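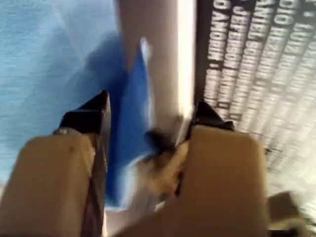
Figure 1. Blue cloth between two black fingertips.

Laundering and Folding of Reusable Cleaning Cloths in a Shared Kitchen
Student project report, Textile Care module
Griet Hoekstra
Supervisor: Benedikt Hauser

1. Background

Reusable cloths have replaced paper towels in many shared kitchens. They are cheap per use, but only if they survive enough washes to pay back the purchase price. The student house at Weltau bought its first set in June and had no fixed routine for washing or storing them. Residents complained that the cloths smelled, left streaks on the worktops and took up too much room in the drawer.

The project looked at three questions: whether washing temperature affects water uptake, whether fabric softener should be avoided, and which fold is best suited to a shallow drawer.

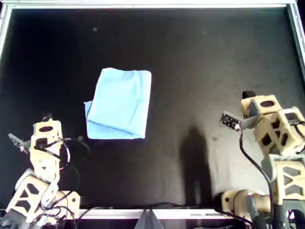 2. Materials

Two types of cloth were compared. Type A was the Evska general purpose cloth, sold in packs of 10. Type B was the Walomico kitchen cloth, which has a tighter weave and a stitched hem. All cloths were washed once before use to remove any finish left from manufacture. The machine was a Holzer front loader belonging to the house. Its drum is larger than the loads required, so each load was made up with plain cotton tea towels.

Water uptake was measured by laying the cloth in a tray of tap water for one minute, hanging it by a corner until dripping stopped, and weighing it on a kitchen scale. The dry weight was then subtracted. The scale reads to the nearest gram.

3. Method

Cloths were divided into three groups. Group 1 was washed at 40 degrees with liquid detergent only. Group 2 was washed at the same temperature with softener added. Group 3 was washed at 60 degrees without softener. Each group went through 21 cycles. All cloths were line dried indoors, and none were ironed.

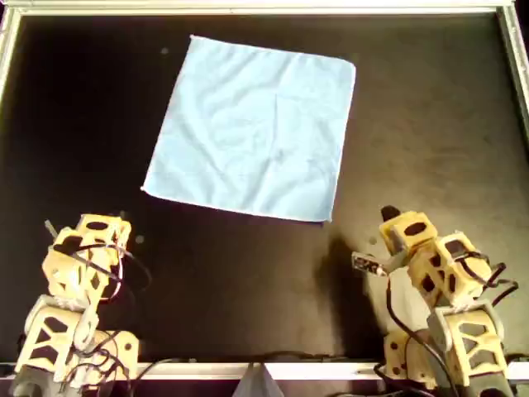 Folding was tested separately. A half fold, a quarter fold and a fold in thirds were each tried by four residents, who stacked the cloths in the drawer and used them as normal for a week. The drawer was checked every Tuesday at 18:00, before the evening meal.

4. Results

Mean water uptake for Type B in Group 1 was 181 g at the end of the test, with little change from the starting value. Group 2 fell steadily from the fourth cycle onwards. Group 3 kept its uptake, but the hems of Type B began to pucker and the cloths no longer lay square, making them harder to fold neatly. Type A showed the same pattern with lower values throughout.

The quarter fold gave the most stable stack. The half fold was quicker but slid apart when a cloth was pulled from the middle. Thirds worked well only when the cloth was smoothed out first, and most residents skipped this step. 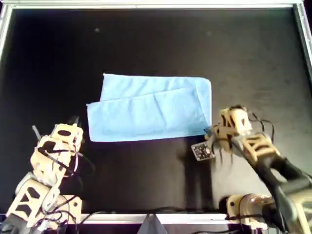 5. Discussion

The loss of uptake in Group 2 agrees with the usual advice that softener coats the fibres. Drying time was not controlled. The room was colder in the second half of the test, and some cloths may have been weighed before they were fully dry, which would make the uptake figure too low. A second scale would also have been useful, as the house scale was often in use.

The folding test relied on residents' own reports between checks. Two of them changed fold partway through the week, and their results were left out.

6. Recommendations for the house

Wash at 40 degrees without softener. Keep kitchen cloths apart from bathroom cloths. Store in a quarter fold with the folded edge facing the front of the drawer. Replace a cloth when the hem opens.

The raw weights are listed in Appendix A, and the drawer check sheet is in Appendix B.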